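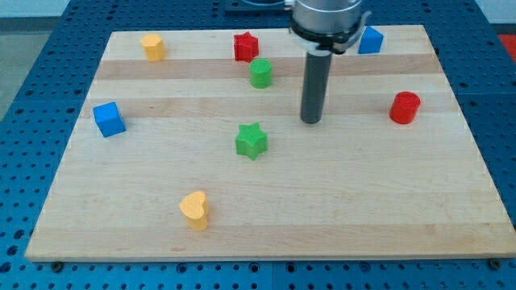
Block Set and Board, Workshop Gallery

Calum Haldane and Struan Menzies put this set together in their workshop in Goltport over the winter. It is a small sorting set: colored blocks in several shapes and a flat maple board to set them out on. The gallery page went up in July and covers the finished pieces.

The board
Maple, with the stripes in the grain left to show. Calum picked it from an offcut pile at Ritchie and sanded it by hand. No stain was used. The finish is a clear oil, two coats, with a day between them.

The blocks
Red, green, blue and yellow. The shapes include cubes, cylinders, stars, a heart and a hexagonal prism. The star comes in red and in green, so a child can sort by shape first and then by color, or the other way around.

The heart
Yellow. It will stand on end with the lobes up if the surface is level. Struan redrew the pattern twice before he was happy with the point at the bottom.

The cylinders
One green, one red. These were the quickest shape to make and the easiest to lose under a bench. Stand them on the flat end when putting them out.

The cubes
Blue. The edges were eased a little so they are comfortable to hold.

Sizes and care
The board weighs 987 grams. It fits on a shelf 170 mm deep if stored on its side. Wipe the board and blocks with a damp cloth and let them air dry. Do not soak the board. Re-oil it when the surface starts to look dull.

The set is listed in the Rumadari catalog under Kalau, the name we use for all of our sorting toys. Spare blocks can be ordered one at a time. Please give the shape and the color when you write.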